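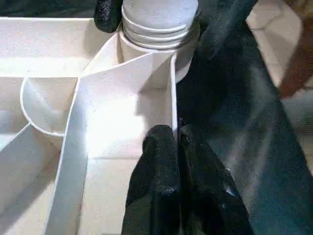

Los mapas al principio de las novelas

Me he leído los tres primeros tomos de Podel y sigo sin saber hacia dónde queda el norte. Abro el libro, veo ese mapa desplegable con sus 41 topónimos y ya me canso. ¿De verdad hace falta que sepa dónde está Peturero si los protagonistas pasan por allí en media página?

Que conste que me encanta la fantasía — la de castillos, la de barcos, la que me echen —, pero a mí un mundo me entra por la cocina, por los insultos, por cómo la gente se queja del tiempo. Retik, por ejemplo, no tiene mapa y me sé la ciudad de memoria: el puente que cruje, las seis puertas, ¡la cuesta horrible de los curtidores! En cambio, del valle de Radonjić, que viene dibujado árbol por árbol, solo recuerdo que había niebla.

Mis amigas me dicen que exagero, y que ellas vuelven al mapa cada cinco capítulos. Pues muy bien. Yo lo pondría al final, con el glosario, y que lo busque quien se pierda.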